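Posted in: Evening Classes > Drawing > Handouts
Last updated: 2021-07-29

DRAWING FROM SCRATCH, SESSION FOUR: TONE AND EDGES
Zurkthorpe Arts Centre, upstairs studio

Right, we've had three sessions of line and I can feel a few of you getting twitchy about it, so put the fineliners back in the tin. Tonight we start on tone. These notes cover what I talked through in the first half plus the bits I rushed (sorry, the kettle took forever), and the homework is further down.

Bring next time

Willow charcoal, thin and medium sticks. The Drasis ones are fine, the cheap multipack from the supermarket is mostly dust by the time you get it home.
One kneadable eraser. Pull it about in your hands before you start, a new one is like a brick.
An old cotton rag. A bit of worn-out T-shirt is perfect.
Paper with some tooth to it. I've been using the Lendo sugar paper, and Pirzada on the main street keeps the same stuff in grey and in cream. Don't get the bright white cartridge for this, you'll spend the whole night fighting it.
A bulldog clip or two. Masking tape if you've got a board.
An apron, or clothes you've given up on.

What I mean by tone

Tone (some books say value, same thing) is how light or dark a patch is, regardless of its colour. A red capsicum and a green capsicum can be the same tone. So can a blue shirt and the brown chair it's slung over, and when that happens the line you want to draw between them hardly exists once the colour is gone. Beginners nearly always draw that line anyway. I did it for years!

Your brain is very bossy about this. It knows the fridge is white, so it tells you to leave the fridge white, even when it's standing in a dim kitchen at five in the arvo and the shadowed side is darker than the tea towel in the sun. When I say "squint" forty times a night, this is what I'm on about. Squinting knocks out the small detail and lets the big shapes of light and dark come forward. If you wear glasses, even better, take them off.

The tone strip

We made one of these tonight and if you missed it, please do it at home before we go on. Rule a long strip and divide it into boxes. Leave the first box as bare paper. Make the last one as black as the charcoal will go, really lean on it. Then fill in the middle box with something that sits halfway, and only after that do the ones in between. If you go along from left to right you'll run out of dark well before the end, and you'll finish up with a row of mid greys and a sudden cliff.

Once it's done, cut it out and keep it. Hold it up against things. Hold it against the wall, your own sleeve, the sky through the window. You'll find that a white wall indoors is hardly ever the first box, and that most of a room lives in the middle of the strip with very little at either end. Punch a small hole in each box if you want to be fancy about it, then you can look through the hole and compare directly.

I've got one from my student days that I still use. It's filthy and the third box has been rubbed nearly into the second, but I know it so well that I read it like a ruler.

Putting charcoal down

There are three ways I'd like you to get comfortable with.

On its side. Snap off a short piece, lay it flat and drag it. You get a wide grainy mark straight away, and you can lean on one end of the stick to make one side of the mark darker. Lovely for big areas, terrible for whiskers.

On its point. This is drawing as you already know it. You can build tone with hatching, and it takes an age, and it looks beautiful if you keep your strokes going the same direction. Mine never do.

Rubbed in. Cover the area, then wipe it with the rag so it sinks into the tooth of the paper. It goes down a good step lighter than you expect, so you'll need another layer. Try not to use your finger for big areas, the oil from your skin makes shiny patches that won't take more charcoal. A finger for a small corner, fine, I'm not the police.

And then the eraser, which I'd like you to think of as a white pencil. Pinch it to a wedge and you can pull a highlight out of a rubbed-in grey in one stroke. Dab, don't scrub. If it stops lifting, fold the dirty bit inside and carry on.

Edges

An edge is where one tone meets another, and how quickly you get from one to the other tells the viewer a huge amount. I sort them into hard, soft and lost.

A hard edge changes all at once. Think of the rim of a cup against a dark window, or a shadow cast by something sitting right on the table. The eye goes straight to a hard edge, so save a few for where you want people looking and go easy elsewhere.

A soft edge takes its time. You get these where a form turns away from the light, so the side of an egg, a cheek, a rolled towel. You also get them on cast shadows as they travel away from whatever is making them. Put a mug near a lamp and look at the shadow where it touches the base, then look at the far end. The far end is fuzzier every time, and if you draw it just as crisp as the near end the shadow will look like a bit of black paper somebody's dropped.

A lost edge is one you can't find at all. Dark hair against a dark background, pale saucer on pale cloth. You can leave these out completely and the viewer will fill them in for you. This takes some nerve. I'd say the biggest jump I see in people's work over a term is the day they let an edge go.

A common question tonight was whether a gradient counts as an edge. Well, sort of! A soft edge is a gradient, just a short one. Stretch it out far enough and you stop calling it an edge and start calling it a gradation. There isn't a line between the two and you don't need one.

Things that went wrong tonight (mine included)

Outlines round everything. If you've put an outline in to find the shape, great, but it has to be swallowed by the tone afterwards. An outline left sitting round a shaded egg turns it into a cartoon of an egg.

Starting at the top corner and finishing it. Please work all over the sheet at once. Get the big darks in roughly, step back, get the mid greys in, step back again. If you render one corner perfectly you've got nothing to judge it against, and it'll be too dark or too light by the time the rest catches up.

Timid darks. Everybody does this. Pin your drawing up, walk to the far wall and look at it from there. If it's all one fog, the darks need another go.

Blowing the dust off. It goes on your neighbour. Tap the board over the bin.

Fixative

Outside only, or on the landing with both windows open. Several light passes, letting it dry in between, held well back from the paper. It'll darken everything slightly, so I leave my brightest highlights until after and pick them out with white chalk. Hairspray does work for practice sheets, though it yellows, so don't use it on anything you're planning to give your mum.

Homework

1. Finish your tone strip, or make a second one on cream paper and see how the whole scale shifts.

2. Draw one egg, one light, one sheet of paper. Fill at least a whole page with it, I don't want to see a stamp-sized egg in the corner. Allow 50 minutes and stop when the time's up, finished or otherwise.

3. Find one hard edge, one soft edge and one lost edge in your own house and make a small study of each. The fridge is a goldmine. So is the bathroom with only the hall light on.

4. Read page 67 of the course booklet, on ground colour, before next time. It's short and there's a diagram with arrows that makes far more sense than my waving about did.

The end of term show goes up in September and I'd love a wall of tone studies in it, so hang on to the ones you don't like as well. Some of the best things we put up last time had been rescued from the recycling.

Back to top | Contact the drawing tutor | © Zurkthorpe Arts Centre

One extra for the keen ones: the no-lines sheet

Gradation is the part of tone that improves fastest with plain dull practice, so I'd love you to do a whole page of it with no object at all. Rub in a mid grey first and get it as even as you can stand. Then drift darker and lighter across the page without ever letting a boundary form. I'd copy the grey one at the bottom of this handout, where the wide dark band on the left starts very faint near the top and deepens as it comes down, with both its sides feathered off into the paler grey. Start with that band, keep your deepest charcoal for its lower half, and bring the rag in from both sides as you go. The grey has a slight blue-green coolness to it as well, so if you've bought the cream paper you'll have to forget about matching the colour and go for the tones alone. Squint at it often, and if you catch yourself reaching for the point of the stick, put it down and pick the rag back up.

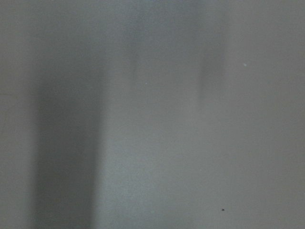
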